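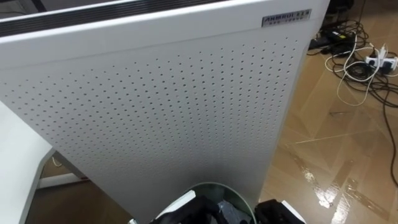 Can I keep a trash can right next to an air purifier?

Leave a gap and you'll be fine. If the purifier pulls air in through its sides or front, a can pushed up against those holes gets in the way, so check the manual for the clearance.

That's the short version I got from the store. What I really want to know is whether the purifier does anything about the smell. I have a Pellus by the desk in a small spare room, the trash goes out when I remember, and the box promised "odor control." I've had it since November and I'm not convinced. Replacement filters aren't cheap either. Posted June 27, 2022

Drarnero

Sceptical here too. Most of these filters are built to catch dust. For smells you need carbon, and a lot of models come with a thin black sheet of it that gets used up fast. I ran a Lenz next to my trash for 3 months and the only thing that changed the smell was taking out the trash. Get a can with a lid, empty it more often, and spend the filter money on something else. "Odor control" on a box can mean anything they like. 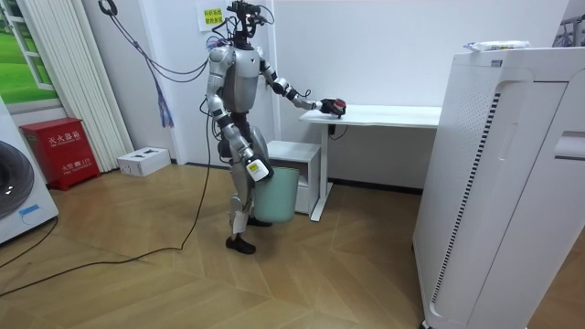 mimar662 wrote back that this was too harsh, that the carbon sheet in the Lenz can be swapped on its own, and that a small room with the door shut is where a purifier has its best chance. Fair enough, but I'd like to see that tested by somebody who isn't selling carbon sheets.

mimar662

I never said it replaces taking out the trash. Wash the can, dry it, put baking soda in the bottom under the bag. Then run the purifier on high with the door closed and see what you think.

Pellus owner 13
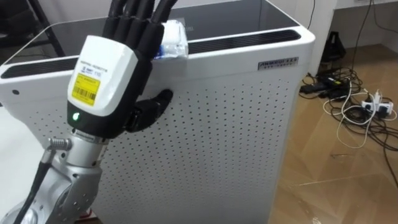 Cleaning the outside made more difference for me than any setting. Dust packs into the intake and people blame the filter. If yours has a front full of little holes like this white one, go over it with the brush end of a vacuum, and do the slats on top as well. I also wouldn't use the top as a shelf, and a package in plastic wrap is just the sort of thing that ends up over a vent. Will that fix a smell? I doubt it. Mine still lost to a banana peel with the fan at 100 percent.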